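Does a screw lid really keep everything in?
Reading time: 2 minutes
19/03/2022, by Lizelle Hendricks

People say that if a pot has a screw top, nothing can get out. Should you believe them? I didn't, so I looked into it.

What are the ridges for?
The ridges round the mouth of a pot are called threads. They are one long slope wrapped round and round. Turn the lid and it slides down the slope until it presses on the rim. That press does the sealing. The threads only do the pulling.

So it never leaks?
Don't be so sure. A bit of fluff on the rim can hold the lid up by less than a hair's width, and water can creep through a gap that small. Look at the rim before you trust the lid. 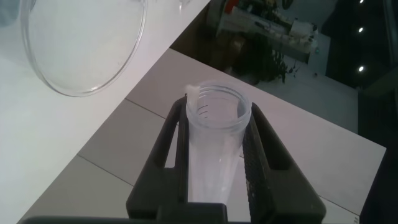 What about lids that just sit on top?
A round, loose lid keeps dust out. Some people will tell you it keeps air out too. It doesn't, because there is nothing squeezing it down.

Try it yourself
Fill a screw-top pot with water, close it and turn it over above the sink. Wait 25 seconds. Then do it again with a thread of cotton across the rim, and see if you agree with me.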